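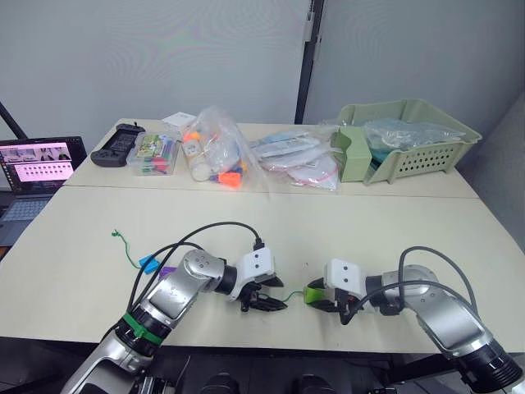
Passing the green wire across, right gripper holding the small green piece at its end

Gripper Trials at the Rumdale Workroom – Gallery
2022-09-23

Hello again, and welcome to anyone who found us through the Tritus newsletter. We promised a gallery once the finger comparison had got far enough along to be worth looking at, and it has, so put the kettle on and have a wander through. I have written rather more than a line or two in places, as those of you who read the camera page will have expected. Olaia Garrido set the trials up and ran the arms, Visitación Robles looked after the controller settings and the record sheets, and I did the tidying, the typing and a good deal of the hovering.

First, what we were after. The two arms on our bench have been wearing the black fingers they came with for longer than I care to admit, and they have done us proud on boxes and bags and anything with a decent flat side. Small fiddly things are another matter. We had two sets of replacement fingers waiting in the cupboard, one from Arango and one from Vomex, and before either went on we wanted a fair record of what the standard pair can and can't manage. You can't really say a new finger is better if you never wrote down how the old one behaved! So everything in this gallery belongs to the baseline round. The Arango and Vomex rounds will get their own page in October, if the adapter plates behave themselves.

The wire job

Olaia chose thin wire as the hard task, and I will confess I groaned a bit when she said so. Wire doesn't keep its shape, it springs away when you close on it at the wrong angle, and there is so little of it to hold that a small error in height means the fingers shut on nothing. It is a lovely way to show up the differences between fingers, though, and that is why she wanted it. The green piece on the wire gives one hand something sensible to grip while the other hand goes looking for the wire itself, and bringing the two grippers that close together over the middle of the table is a test of the arms and the controller as much as of the fingers.

We ran the wire job 55 times with the standard fingers. Visitación kept a sheet for each attempt, with a box for a clean hold, a box for a slip, and a box she labelled "other", which filled up faster than any of us would have liked. Her closing speed setting made a bigger difference than I had guessed. At 100 per cent the fingers tended to flick the wire aside, and bringing the speed down gave it time to settle into the gap. The slower setting is now our standard for anything thin, and the same number will be used for the other two sets so that nobody gets a head start.

The block job
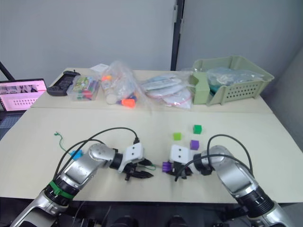
Both grippers meeting at the middle of the table, with the purple block close in beside the right-hand fingers and the cubes further back

The blocks were meant to be the easy half, something cheerful to do between rounds of wire, and they mostly were. The job is to pick up a block with one hand, meet the other hand partway, and let go without a fumble. Olaia likes blocks for comparing grippers as they are so unforgiving about squareness. If one fingertip lands a whisker ahead of the other, the block turns as the fingers close, and then the second hand meets a corner where it expected a face.

Scattering the cubes was Visitación's idea. I had been setting them out in a tidy row, as I do with most things, and she pointed out (very kindly) that a tidy row only tells you how well the arms can repeat themselves. We now tip them out afresh for each round. It makes for slower going and more muttering, but the results are a good deal more useful.

One small thing I would pass along to anyone trying this at home or in a school workshop: watch your cables. With both wrists brought in close to each other, the loops over the top need enough slack to follow the arm without so much that they flop forward into the camera's view. We spent the best part of a morning on this before Olaia was happy, and it paid us back in the block rounds especially.

A few notes on the cameras and controller

The head view is the one we use for judging each attempt, and it is good for seeing how the two hands line up with each other. It is less good for telling how high a fingertip is above the table, and we did argue over a few of the wire attempts on that account. Visitación would like a second camera down at table level for the next rounds – we have one, it only wants a bracket. Olaia would sooner leave the setup alone until all three sets of fingers have been through it. I can see the sense in both and have been staying out of it.

As for the hand controller, we tried 7 different stick sensitivities and settled on the second softest. New operators find it sluggish for five minutes or so and then stop mentioning it.

Coming up next

Arango fingers go on first, then Vomex, with the same wire, the same blocks and the same sheets. If you would like a copy of Visitación's blank record sheet to use with your own grippers, drop us a line through the contact page and I will send one along. It prints on a single page if you turn the margins down.

Back to galleries
Older: Choosing a head camera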